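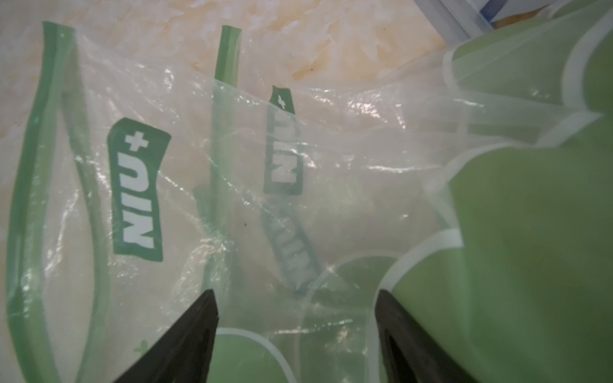
Clear bag with green strips and NIU+ print, on the counter

Cut bell pepper in a slider bag: leave the store wrapper on or take it off?

Posted in Kitchen > Storage and Leftovers

Orvokki Sjöberg
I switched from rigid containers to clear zipper bags with a slider in September, mainly to save shelf space. Whole vegetables keep as before. Cut bell pepper does not. By the third day the cut edges are soft and there is liquid in the low corner of the bag.

Current procedure: the pepper is cut, the unused part stays in the printed plastic wrapper it was sold in, and the wrapper goes into the slider bag. The bag lies flat on the middle shelf of the refrigerator, a Floltness with a fan. The shelf reads 4 °C in the morning on a separate thermometer. I close the slider by pushing it along the track with one thumb and I do not squeeze the bag first.

Two things I would like to settle. Does the inner wrapper help or hurt once the pepper has been cut? And is the slider supposed to seal at the very end of the track? I can feel a small step there and I am not sure whether the slider should stop before it or go over it.

I also keep bananas with the rest of the produce and have been bagging those the same way, so comments on that are welcome.

Henrique Lobo
Take the wrapper off. It is open once the pepper has been cut, so it does not seal anything. What it adds is a second layer of film lying against the flesh, and water condenses between the two layers every time the bag comes out of the refrigerator and goes back in. The liquid you find in the corner is partly juice from the cut and partly that condensation. The wrinkles in the wrapper hold it against the pepper until it runs out.

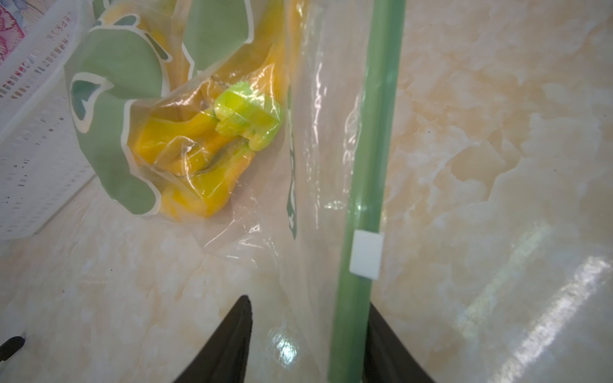
The order I use is as follows. Cut out the stem end, the white ribs and the seeds, all of them. The core is usually the first part to go slimy. Dry the cut faces with a paper towel. Fold a dry piece of towel and put it in the bag, under the pepper. Lay the pieces in one layer with the skin side down. Press the air out from the bottom of the bag toward the zipper, then close it.

Change the towel when it feels wet. With a reasonably fresh pepper I get about 10 days out of a half and less out of strips, which have more cut edge for the same weight.

On the slider: it has to go all the way to the end, over the step. On the bags I have used, the slider carries a small divider that holds the two sides of the track apart as it travels. Stopping short leaves that divider in the zipper, and the gap is enough to let air through. After the slider is home, run a fingernail along the last part of the track. If there is a crumb or a seed in the groove the two halves will not meet, whatever you do with the slider.

Quick check: close the bag with some air in it and press lightly with your palm. If it goes flat, it is not sealed.

Afonso Bragança
i just wrap it in foil. never had a problem, the bags are a waste of money imo. also why refrigerate bananas

Fernanda Pacheco
Agree with Henrique on the wrapper and the towel, with one addition. Check where the cold air comes out. In a refrigerator with a fan the middle shelf can be much colder at the back than the place where the thermometer sits. Pepper that has partly frozen and thawed goes soft and leaks in exactly the way described, and no bag will correct that. Move it to the front or into the drawer before changing anything else.

I weighed one batch to see how much was being lost. Starting weight was 230 g, cut and dried, and I stopped bothering with a tighter seal after that — the difference between bags was smaller than what my Hedon scale can show.

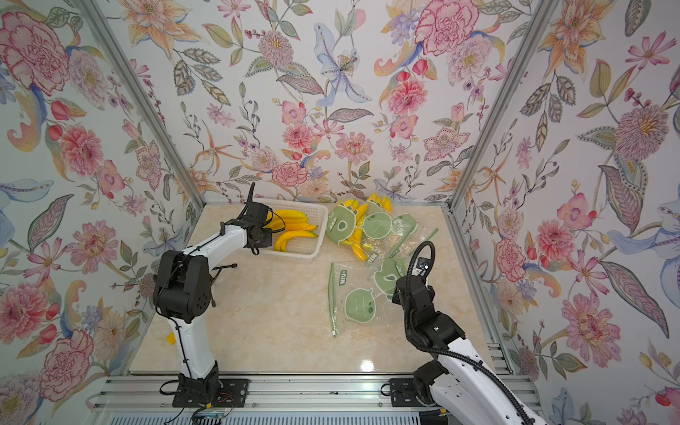

Bananas should stay out of the bags. They need moving air, and a closed bag traps both moisture and the ethylene they give off, so they ripen faster than you want. Keep them loose in an open basket at room temperature, away from the stove. If they are already ripe and you need to hold them, they can go in the refrigerator. The skin will darken and the inside stays usable for a few days longer.

The bags can be washed if they only held vegetables. Turn them inside out, wash in warm water with dish soap, rinse the track separately, and stand them open over a glass until dry. Do not put them away damp. I throw out any bag where the slider moves without resistance.

Orvokki Sjöberg
Thank you. The palm test failed on 2 of the bags, both stopped before the step. Closed them fully and they hold. The wrapper is off and the pepper has moved to the drawer. Will report on the back of the shelf when I have had the thermometer there overnight.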